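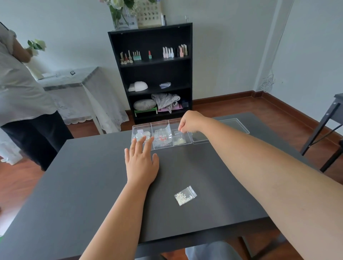 Storage and Organization > Small parts > Nail decorations: compartment tray or bags?

flatfile_69
I do nails from a spare room and keep the decorations in a clear acrylic tray with a separate lid. Flowers, flat-back stones and charms each get a section. Flower shapes are the problem. I buy them in bags of 500 and a section won't take a full bag, so the remainder stays in the zip-lock and the stock ends up in two places. Is anyone running bags only?

Kemppainen
Bags only, four years. Label on the bag, bags upright in a shallow box, sorted by size. Open trays collect filing dust and you end up rinsing stones.

flatfile_69
The lid goes on before I file. It comes off for placement only.

Kemppainen
Then you are handling a loose lid several times per set. It needs its own clear area on the table.

birchply
Disagree on bags. Static. Small resin flowers cling to the inside of a zip-lock and you lose time picking them off the film. Acrylic holds a charge too, but a tray can be wiped with an anti-static cloth and a bag can't, in practice.

mintbase
Split it. Working quantity in the tray, bulk in bags, bulk off the table. I put 4 or 5 of each shape in a section at the start of the day. The Birnden tray has fixed dividers, the Noststead has removable ones. Get removable. Fixed sections are always too big for caviar beads and too small for bows.

birchply
Removable dividers leak. Anything under 2 mm travels underneath. I had 3,000 beads in one section of a Noststead and found them in all the others by November.

mintbase
Beads go in a screw-top pot, and the pot goes in the section. I wouldn't pour them in loose in any tray.

flatfile_69
Pots work for me as well. What about polish on an open shelf in the same room? Mine is on the top tier of a bookcase, labels forward.

Kemppainen
Fine if it gets no direct sun. Keep the bottles upright. Gel polish should be well away from the lamp when it's running, so not on the tier directly above it unless the shelf is solid.

Rudow
Solid shelf here, lamp two tiers down, no thickening so far. I'd worry more about a window.

flatfile_69
Shelf is solid. I'll go with mintbase's split: bulk bags into a drawer, beads into pots, fixed-divider tray for the rest.

Kemppainen
Write the size on the bags before they go in the drawer.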